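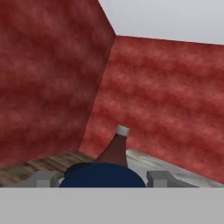
Nadège Baudry wrote in to ask whether the Skodard arm could put her kitchen straight while she was at work, and whether it would be worth giving up a cupboard for. No to the first, so the second hardly comes up.

## Skodard kitchen arm, with two-finger gripper

We list the Skodard because people keep asking for it. It's a fixed arm on a column base, sold with the Trallisel control software, and it is meant for simple jobs at worktop height and just above: picking up a bottle, moving a lid or a bowl, pulling a cupboard door by its bar handle.

Those are the jobs in the maker's simulator. A rendered kitchen has no grease on the handles and no post left on the worktop, so please read any success rate with that in mind.

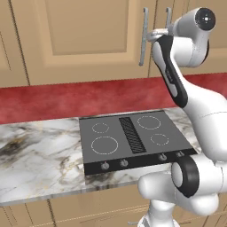 *Page last changed: December 18, 2024*

**Doors.** Long bar handles suit the gripper best. Round knobs we wouldn't promise, and push-to-open doors are out.

**Hobs.** Trallisel has no cooking mode. Don't leave the arm running near a hob that's on, whatever the forum says.

**Bottles and jars.** Fine when they stand clear. Put something in front and you may have to shift it yourself.

### What's in the box

- Arm, column base and gripper
- 2 spare finger pads
- Trallisel licence, 12 months
- Power lead and stop button

Fixing bolts are not included. The base must go on a solid floor, and needs 80 cm clear in front.

### Should you buy one?

For a teaching lab or a test kitchen, perhaps. For a family kitchen, not yet. Carola Kasten on our parts desk can book you a trial, and we'd ask you to bring your own crockery.

Returns within two weeks, unbolted and in the original carton.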